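Derkcombe一日，看人拿夹爪叠衣服

2022-07-25去的，拖到现在才写。笔记乱，想到哪写到哪，顺序大概对，错别字懒得挑了。

Lerus的开放日，名额是朋友让给我的，她临时要加班。报名邮件只说“可参观示教现场，部分环节可上手”，没说在哪集合，没说要带什么。后来又发来一封，让穿平底鞋，袖口别太松。就这些。

路上

火车到Derkcombe，出站往右，215路。车站牌被树挡了一半，我在对面站了半天，看着一辆开走。下一辆等得久，买了个三明治，鸡蛋的，很干。车上冷气开得像冰柜，坐我前面的老先生把报纸盖腿上。

Lerus的主楼不难找，河边那栋，灰的，门口停自行车的架子比停车位还多。前台发胸牌，我的名字拼错了一个字母，没改，戴了一天。签了张纸，大意是可以拍照，别拍屏幕，别拍白板。所以下面写屏幕的地方都是凭记忆。

先在楼下听了个开场。讲的人语速极快，幻灯片翻得比语速还快，我记下来的：

Prudia是他们做家务示教的项目。叠、铺、挂、收。
Ahn是主楼里那台双臂的，落地，带轮子，不上楼。
示教分两路，一路遥控，一路手持。
手持那一路不在主楼，在公寓里。

最后这条我很意外。原以为全在实验室。

Ahn那边，遥控

先看遥控。房间不大，Ahn站一头，操作的人坐另一头，中间隔了半截玻璃。操作员手里握两个把手，坐的是那种很普通的办公椅，轮子被胶带缠住了。动手腕，那边手腕跟着动，有一点点延迟，看久了会觉得是自己眼睛慢。

任务是把毛巾从篮子里拿出来，摊在桌上，对折。听着简单。我看的那段，第一下没抓到，夹了个空，第二下抓到两层，提起来底下那条也跟着起来了。操作员停住，放下，重来。整个过程一句话没说，肩膀很紧。

旁边有位女士问，重来的那段算不算数。带队的说算，分开放。抓空、抓多、放下重来，这些都标出来，机器学的时候用得上。有的人一开始只想录漂亮的，后来机器一碰到抓歪就傻在那里，因为没见过人怎么从抓歪里出来。这段我觉得是全天最有意思的话，可惜当时在找笔，记得不全。

参观的人可以试。排队，每人一小会儿。我前面的小伙子玩游戏的，上手就很稳，毛巾对折得比操作员还快（操作员笑了，有点不服）。轮到我，惨。最难的是深度。从屏幕看，爪子明明在毛巾上方，往下一压，撞桌子了。还好有保护，它自己停。手心全是汗，把手滑。

问了操作员一天能坐多久。她说上午一段下午一段，中间必须换人，再长手就飘了，手一飘录的东西就不能要。眼睛也累。她自己带眼药水。

另外一个小事：没有力的感觉。布是软的，夹住没夹住，遥控这边全靠看。他们试过给把手加震动，有人喜欢有人烦，现在默认关着。

茶歇有饼干，燕麦的，好吃，拿了两块。

去公寓

分组。我在第二组，跟着Jummai Danladi走。她管手持这一路，个子不高，走路飞快，一边走一边倒着回头跟我们讲话，过马路也这样，看得我心慌。

路不远，过桥，左拐，一栋住宅楼。电梯小，分两趟上。803。门口要套鞋套，鞋套太小，我那只走两步就掉一次。

为什么要在公寓里，路上她讲了。主楼那种桌子太干净，灯太匀，背景一片白。在那儿学会的东西，搬到真的卧室里，窗帘一花、被子一花，就认不出哪块是衣服了。所以要租带家具的房子，东西都留着，不收拾。床单什么花色就什么花色。她的原话大概是：越乱越值钱。

确实花。条纹的、碎花的、格子的，全叠在一块儿。粉色碎花被子还带花边。我奶奶家也差不多这样，一进门就亲切。

手持怎么做：人手里直接拿着夹爪，跟拿一把枪似的握法，捏，爪子合，松，爪子开。相机装在夹爪上，拍到的就是爪子前面那一块。机器手臂不用来，人就是手臂。录完了，爪子怎么走的、什么时候合的，都有。以后机器上装一样的爪子，看到的画面也差不多一样，学起来直接。

轻便是真轻便。一个包就背走了。遥控那边要搬Ahn得叫车。

当天练的是一件浅紫色针织的，有罗纹，看着挺厚。Jummai说薄的光滑的反而容易，针织最烦，一夹就皱，一提就变形，放下去又不是原来的形状。先夹住折边，往自己这边带，再放。说是这么说。

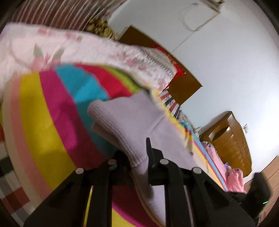
做的人动作比我想的慢很多。叠衣服平时谁会想这个，两下就完了，他们要拆开：靠近，停半拍，合，提，挪，放，开，退。每一下之间都有个很小的停顿。Jummai说停顿别省，新来的人都嫌慢，做着做着就变回自己平时那个速度，然后画面糊了，爪子还没到位就合了，白录。

但也不能太慢。太慢了像在演，机器学出来也是那样，抖抖索索的。所以她让大家在心里数拍子。她自己哼歌，哼什么不肯说。

还有一条规矩：不许用手帮忙。衣服边卷了，手指一拨就好了，不行，得用爪子拨。我看的那会儿就有人下意识想伸手，又缩回去。Jummai说这是最难改的，人太习惯自己有手指头了。两个爪尖，没有指甲，没有掌心，不能用手背压着，就这样干活。试试就知道有多气人。

换了好几种起手位置。从左边开始，从右边开始，衣服歪着放，正着放，正面反面。每做完一次要把衣服弄乱一点再来，弄乱也有讲究，不能老是同一种乱。有人扔得特别均匀，每次落下来都一个样，被Jummai说了：“你这是艺术，不是乱。”大家笑。

说说数。Prudia针织这一批，目前留下来能用的是880条。我问录了多少才留下这些，她不讲，只说“多很多”。剔掉的主要是：镜头被布糊住了，爪子出了可用范围，人忘了从头开始就动手，还有手机响。手机响是因为人会顿一下，那一顿很明显，画面里看得出来。

手持和遥控到底哪个好

这个问题同组每个人都问了一遍，换着花样问。Jummai估计答过几百遍了，还是很耐心。

手持快，手上有感觉，布滑没滑自己知道。缺点是人的胳膊太灵活，手腕能拐到的地方，机器不一定拐得过去。录了一段很漂亮的，回去一算，机械臂要把自己拧成麻花才做得到，扔掉。所以他们现在会提醒操作的人，手肘别抬太高，别绕到背后去。

遥控慢，累，可是录下来的每一步机器肯定能做，因为本来就是机器做的。

两路一起用，先手持堆量，再用遥控补那些难的。比例她没说，我也没追问。

同组有个做裁缝的阿姨，一直没出声，这时候问：那你们叠的方法是谁定的？这个折法肩线会出印子。Jummai愣了一下，然后真的掏本子记了。后来两个人在窗边讲了好久肩线和袖子的事，我没听懂，但看得出来Jummai很兴奋，问人家能不能再来一次。阿姨说要看看11月有没有空，之前都是赶婚礼的活。

自己上手

终于轮到。先戴上腕带，防掉。夹爪比看着沉，重心靠前，握久了虎口酸。捏下去的行程挺长的，要捏到底才算合上，我一开始捏一半，布从中间溜走了。

两只手各拿一个是难的那档。一只手的时候，顾一个就行，两只手要同时到，同时合，不然先合的那边一拽，另一边的布就跑了。我左手永远慢。Jummai让我别看两边，看中间那块布，两只手自己会去。试了几次，有一次真的成了，一提，整片起来，我叫出声，录音里肯定有。

然后放下的时候全毁了。松得不一样快，一边掉下去一边还挂着，皱成一团。

旁边一位小哥说他第一周也这样，晚上回家叠自己的衣服都在数拍子，被室友笑。他说现在最得意的是铺平这一步：不用夹，用爪子侧面顺着推过去，把褶子赶到边上。看他推了一遍，很舒服，像抹奶油。

铺平完那件浅紫的就顺着条纹罩子躺着，长的折边在左，靠下面能看到细细的竖罗纹。右下角还是拢着一坨，画面下方两个爪尖面对面，另一个爪子提在手里。
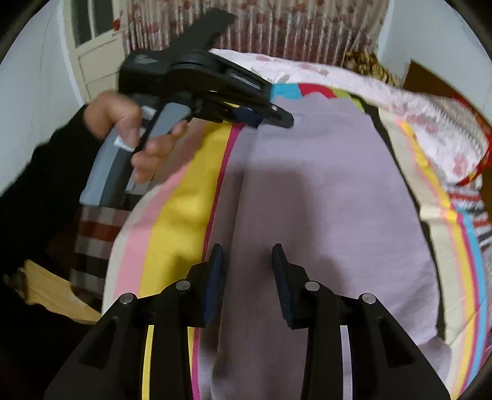

杂记，没处放的

光。窗帘开多少也要换。人往前一凑，影子就落在衣服上，新手会想躲开影子，Jummai说别躲，真到了人家家里也有影子。

声音。房间里比我想的安静，就是爪子合上的声音，咔，咔。做的人都不怎么聊天。茶水在厨房，喝水要出去喝，怕洒床上。

衣服从哪来。二手店一袋一袋买的，加上同事捐的。有人认出自己三年前的毛衣，被叠得起球了，很感慨。不许有大字的，不许有亮片，亮片会掉，掉了卡在爪子缝里。

爪尖的垫子会磨，磨平了就滑，要换。换垫子的人最好固定，每个人贴的位置差一点点，录出来就差一点点。这种事幻灯片里一个字都没有，都是在走廊里听来得。

校准。每次开工前先要对着一块板子晃几下，晃的样子很滑稽，像在赶蚊子。忘了晃，那一段全废。门后面贴了张纸：“晃了吗？”

还问了个外行问题，叠衣服学会了，叠裤子是不是就会了。不是。裤子要重新录，但是能少录一些，夹和放这些通用。袜子最难，大家都不想接袜子。

有个小朋友跟妈妈来的，全程只关心爪子能不能夹住他的鼻子。不能，也不让试。

回主楼，看成果

最后一站回主楼，看Ahn自己做。用的是前一批数据练出来的，针织这批还没进去，他们讲得很清楚，别期待太高。

任务：薄T恤，摊开放好的，折两折。

第一次，过了。慢，真慢，但是过了，大家鼓掌。第二次，袖子翻在下面，它夹了一下没夹到，停了停，又夹，夹到了。就是上午讲的那个从抓歪里出来。我看到的时候起鸡皮疙瘩了，可能也是冷气太大。第三次它把T恤推到桌边，掉地上，对着空桌子继续折，折得特别认真。全场笑翻。讲解的人按了停，说这个我们也录下来了，谢谢大家。

有人问什么时候能买到。讲解的人说不卖，现在没有这个打算，先把叠弄明白。又问会不会让干洗店的人失业，他说你们刚才也看到了。

提问时间被砍短了，后面还有一组要进来。我本来想问数据能不能给外面的人用，没轮上。出门碰到Jummai，顺口问了，她说还在商量，让我看邮件。到现在没收到。

想去的人参考一下

报名：官网填表，有候补。候补是真会叫的，我朋友那组就补进来一位。
时间：上午遥控，中午自己解决，下午公寓。分组随机，有一组是反过来走的。
吃饭：主楼没有食堂。河对面有家卖汤的，排队，番茄的先卖完。
穿着：平底鞋，窄袖子。戴手链手表的要摘，有盒子放，别忘了拿。我们组有人忘了，跑回去一趟。
拍照：公寓里可以，屏幕白板不行，操作员的脸要先问。
上手：一定要排公寓那个队。遥控那边也好玩，但只给一小会儿，还没摸到门道就下来了。左撇子提前说一声，有调过的。
小孩：能来，公寓里要大人牵着。电梯小，推车进不去。
厕所：公寓那边不给用，走之前在主楼解决。这条最重要，应该写最前面。

回去还是215路，末班比我以为的早，差点没赶上，跑的。鞋套忘了摘，套在左脚上一路跑到车站，上车才发现，底已经磨穿了。

第二天右手虎口酸得拧不开瓶盖。晚上收衣服，一件毛衣，拿起来，停半拍，放下。重来。

照片还有一些糊的，就不放了。裁缝阿姨要是看到这篇，请留个言，我想问肩线那个到底怎么折，当时光顾着看她手了，一步没记住。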